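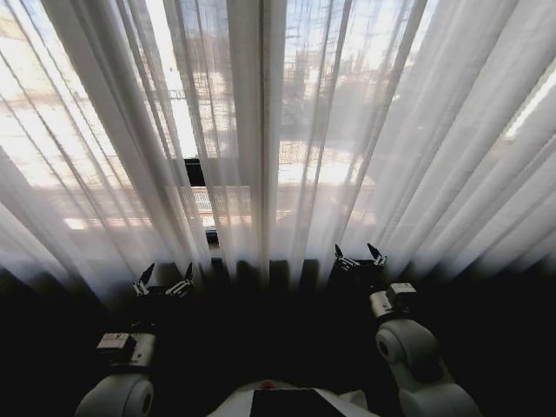 Sheer curtains at the window, daylight behind

Home | Tickets | Known Issues | Contact

Ticket 3363: Tracker shows wrong position after parking
Status: Closed
Product: Lallon vehicle tracker
Opened: 3 Aug 2026

Customer reports that the tracker places her van on the next street over whenever it is parked at the Stalton depot. Position is correct while driving. The map pin starts to drift a few minutes after the engine is turned off and can end up 276 feet away. Geofence alerts go out each time, so she gets a "vehicle has left" text with the van still in its space.
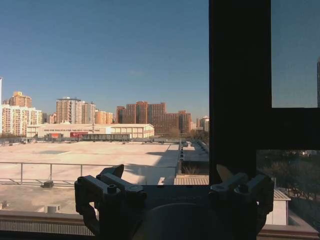 Lovely Buenaventura
Support Technician, Brandlow

Checked the account first. Firmware is current and the subscription is active. Asked the customer to restart the unit from the app. Pin came back to the right spot, then drifted again.

Pulled the position log. With the engine on, the unit holds a good fix. With the engine off it drops to 4 satellites and the reported error goes up. The depot has a metal roof and a tall brick wall on one side, so some of this is reflected signal.

Asked where the unit was mounted. It was under the dash, behind the heater box. Customer moved it to the top of the dash with the label facing up. Drift was smaller but the alerts kept coming.

Passed to Rokeya Dewan for a look at the settings. She found that "Hold position when parked" was off. It was switched off by the May update on units set up through the old Umali app. Turned it back on and set the parked reporting interval to 2 hours.

Customer left the van at the depot overnight. Pin stayed put and no alerts were sent. She asked if the old trips could be corrected. They can't, but false alerts can be deleted from the history page one at a time.

Added the setting to Known Issues. Closing.

Comments (2) | Shares (4)

Contact support | © Brandlow | Back to top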